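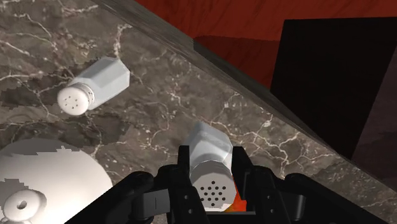 Slide 1: Why the label comes last

Hi everybody, thanks for coming in after lunch! (Wait for the door to close.) I want to talk about color and reading distance, and I promise to leave time for your own work at the end.

Slide 2: The Feter signs

Start with the story. Feter asked us for wayfinding signs in July, and we drew them on our laptops like everyone does, close up, in a bright room. Gorgeous! Then we hung two test sheets in the hallway and walked back until we couldn't read them. The pale green one was gone almost at once. Let people laugh here, I did.

Slide 3: What the eye needs

Contrast in lightness first, hue second. Turn the slide gray and ask who can still find the arrow. Give them a good ten seconds, it's my favorite moment in the whole talk and I always rush it.

Slide 4: The Sugiyama survey

We showed both versions to 351 visitors at the Sugiyama building and asked them to point to the stairs. Stress that this was pointing only, no timing, so don't oversell it. The comments were wonderful, and plenty of them were about the typeface (skip unless asked).

Slide 5: Try it yourself

Hand out the Tesside cards, two per table. One person holds, the others back up. Collect the cards afterward!! We lost a set in Sernutska.

Slide 6: Questions

If it's quiet, ask which sign in this building drives them crazy. Somebody always has one.

Repeat each question into the mic.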